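Getting a print into an arched frame - and which bits a machine can do yet

Quick write-up, been meaning to do this since February. We finish and pack frames at Spanos, small shop, and I keep getting asked why it isn't automated. So: the steps as we do them by hand, with a note after each on whether a robot could take it on. I've sat through the Dredulent demo and we had a Breltico arm on trial, so I'm not guessing at all of it.

What you need

Frame, clear pane, print, plain white paper for backing. Soft cloth. A bench against a wall helps, you can lean things on it. Clear a decent patch in the middle.

Step 1. Pane down first

Lay the pane flat on the bench. Fingers on the edges only. Hold it up to the light before you put it down, smears are a pain to get at later.

Machine? Yes, mostly. Suction cup picks up a flat pane all day long. Seeing the pane is the harder bit - clear on pale wood confused the Breltico camera no end. They got round it with a strip of dark tape.

Step 2. One sheet of backing paper

Just one. Fan the stack a bit so the corners seperate, then lift with both hands, thumbs on top and fingers under. Keep it level or it sags and you get a crease.
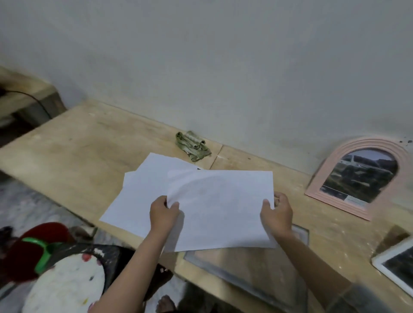 Holding the backing sheet level, pane flat on the bench in front.

Check it against the pane for size. Arched frames need the top corners rounding off, so draw round the template and cut just inside the line. Scissors are fine. Craft knife if you're steady.

Machine? Not really. Sounds daft, printers feed single sheets all the time. But a printer has a tray and rollers and the paper's always in the same place. Loose stack on a scruffy bench is another matter. Dredulent's gripper took two sheets, then none, then bent one. Theano Andreadis (she did our trial, knows far more than me) says paper is worse than cups or boxes as it changes shape while you're holding it. You fix that with your thumb without thinking.

Step 3. Print in, backing behind

Print face down on the pane, backing sheet on top, square it up, close the back. Don't force it. If the arch sticks, trim a sliver more off the curve and try again.

Machine? Square frames, getting there. Arches, no. Ours managed 13 out of 28 and it was slow.

Step 4. Stand it up and check

One hand low down on the side, frame upright. Look for:

- print sitting straight
- gap at the top of the arch
- fluff behind the pane (always some)
- marks along the ridges

Machine? Yes for the looking. A cheap camera spots a crooked print better than I do at 5pm. Doing somthing about it is still us.

Step 5. Wipe down

Cloth bunched in your other hand, not folded flat. Ridged mouldings hold dust so go along the grooves, then do the bench before you lay anything else on it. Brochures and loose prints pick up muck fast.

Machine? Half. Wiping a clear flat top, fine. Wiping round things while holding a frame in the other hand - seen it tried, wouldn't buy it. It needs to know how hard to press and what to go round. 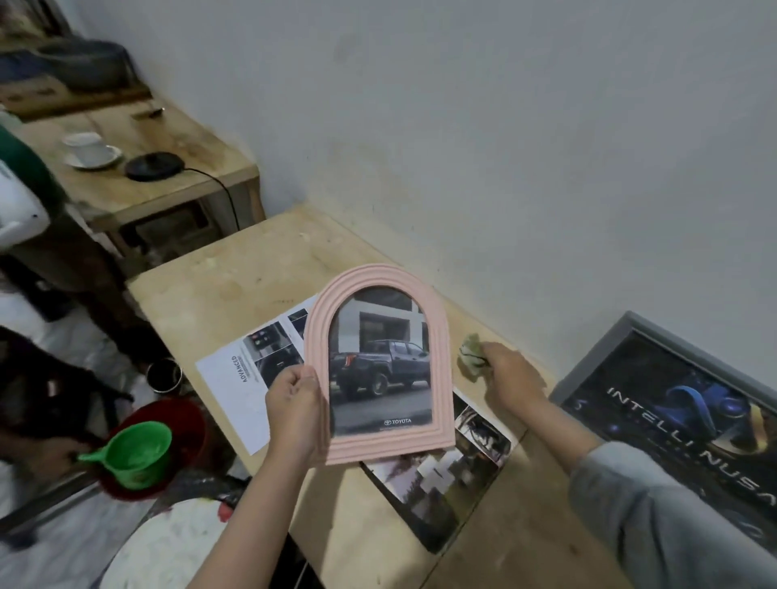 What it'd cost

The Flullport quote was 2,805 for the gripper and software, arm not included. I'd put 2,000 into a better bench and proper lights first. If you do hundreds of the same square frame, get the quote anyway, might stack up for you. Mixed sizes, odd shapes, short runs - stay by hand for now.

I'll redo the step notes if we get another trial. Template for the arch is on the downloads page, print at full size and check your scaling before you cut.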